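After Lunch at Nukstead: The Table, The Tray, The Rack

May at Nukstead means long lunches. The door stays propped open, people drift in from the garden with dirt still on their shoes, and Chih-ming Ko starts cooking before anyone has thought to ask what's for lunch. I've been putting up gallery pages from the house for a while now (the spring soup page is still the one people write to me about!), and most of them are full of food. Steam, noodles, the big pot. This one is all about what comes after, and I have to say I had just as much fun with it.

I love a table when the eating is done. You can tell so much from what's left in a bowl. Chih-ming cooks in small portions and serves everything in separate dishes, so even a quick lunch for one leaves a nice little family of things to wash, and I will happily dry every one of them if somebody else does the scrubbing. We have 20 bowls in the house, no two of which match as far as I can tell. Some came from the market in Grendstead, some were left by people who used to live here, and a few were made by a potter over in Caldeira who sold us her seconds for next to nothing. I have strong feelings about which ones are best for rice and which are best for soup. Ansel Holloway says they're all the same size. They are not all the same size!

The washing up has its own order here. Chopsticks first, then the small bowls, then plates, then whatever had oil in it. Anything sticky gets a soak. Wrappers come off the plate before it goes anywhere near the water, which sounds obvious, but I have fished enough soggy paper out of the sink to want it in writing. We tried two other racks before settling on the kind with the pegs, and I'm a complete convert. A bowl leans into it and stays put, and small plates stand up straight instead of sliding into each other. Ansel wanted a folding one from Dimach for the longest time and we even went to look at it, but it was too narrow for the deep bowls and he came around in the end.

The trays are the other thing I'd never give up. Everybody carries their own over when they're done, dishes and all, and the whole meal travels in one trip. My grandmother did it this way and I didn't understand why until I lived in a house with six people in it.

Next page will be the pantry shelves, if I can get Chih-ming to stop rearranging them for long enough.
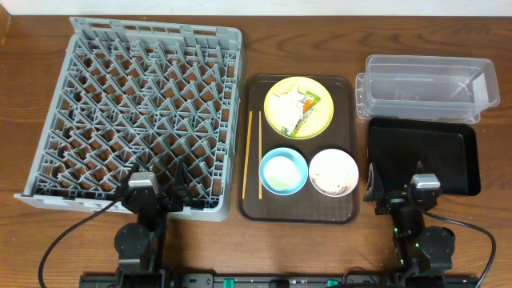
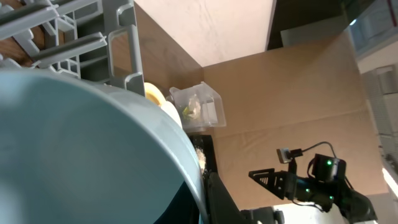
First, a brown tray with the chopsticks, the yellow plate and two small bowls still waiting for a wash, with the gray rack beside it. Second, a big pale blue-gray bowl up close, with the dish rack just behind and a little clear lidded box off to the right.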